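Ticket 929: Left/right gripper streams drift apart in bimanual tabletop episodes
Project: Hukham
Opened by: Gifty Tsikata
Assigned to: Alvar Strömberg
Status: Open, waiting on re-run
Priority: 2

Summary
Replay of cloth episodes shows the left gripper trajectory lagging the right. Lag is near zero at episode start and grows with length. Long episodes fail the relative-pose check and are dropped from the training split, which skews the split toward short pick tasks.

Steps to reproduce
Load any cloth episode longer than 2000 frames. Run the replay script with relative-pose overlay on. Compare finger closing on the left stream against gripper width on the right at the last handover.

Expected: both grippers meet at the handover point.
Result: left arrives late, fingers close on nothing in replay.

Log

Gifty Tsikata, Thursday
Pulled 20 long episodes from the January batch. All show it. Short episodes from the same batch look clean, so I don't think it is calibration. Hand-eye transform is identical across the set.

Alvar Strömberg
Checked SLAM first. Map quality is fine, no relocalization events in the sections where the lag is visible. Ran the alignment with only the first and last sync markers and the residual is linear in time. That is clock skew. The Praston merge step applies one constant offset per episode, taken from the first marker.

Sharada Namboodiri
Can confirm the constant offset. It was written for single-arm data and never revised. Please do not patch it by trimming long episodes, the ablation in the paper compares policies by episode length and the table becomes meaningless.

Alvar Strömberg
Not trimming. Branch fits offset and slope from all markers, then resamples the left stream onto the right clock. Falls back to the constant offset if only one marker is found, and writes a warning.

Gifty Tsikata
Tested on the 20. 18 pass. The other 2 have one detected marker each, so they hit the fallback. Attaching a right-stream view from the placemat task. Second gripper is in view on the left side, blue pad visible, which gives us a visual check on relative pose without the marker.

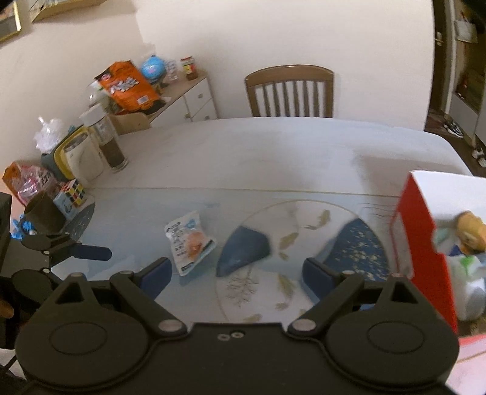 Bimanual Manipulation Group / Data Collection and Replay

Radymyr Kostiuk
Projected the left fingertip into this view using the corrected clock. The blue pad on the left gripper is a usable target. The joint screws are too small to rely on. Suggest pad center only, and skip views where the pad is hidden.

Alvar Strömberg
Agreed. Added as an optional check, off by default. Re-run of the full batch is queued. Keep this open until the pass rate is in.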